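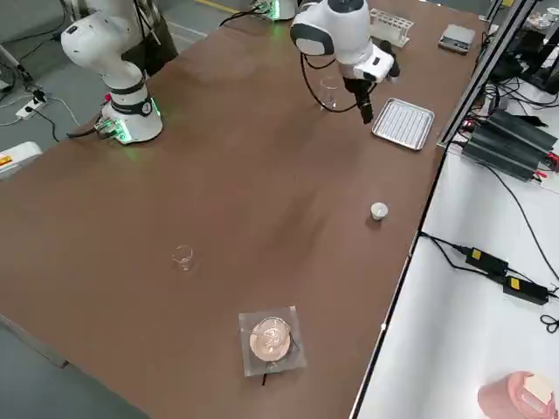
Tustley Bench Automation, cell notebook

2025-10-08

Spent the morning on the right arm's wrist cable again. It hangs in a big loop past the wrist and I keep worrying it'll snag on a beaker (Amparo thinks I fuss too much!). I've left the slack alone for now and lowered the top speed on the approach to 15 percent until we get proper clips from Yoshida.

Both bases are showing green, so power and brakes are happy. Gripper is pointing straight down over the first beaker, and that's the pose I want everyone to start from when they re-teach. Please don't nudge the tray! I know it's at an angle, I taught it at that angle.

Finger pads get wiped with ethanol at every shift change, and swapped at 1,000 cycles. Victor, there are 2 spare pairs in the drawer.

Still to do: re-zero the scale, redo the dish pickup with the clear holder where it is now, label the cords by the supplies. Hannelore wants the left arm for the pouring moves after that.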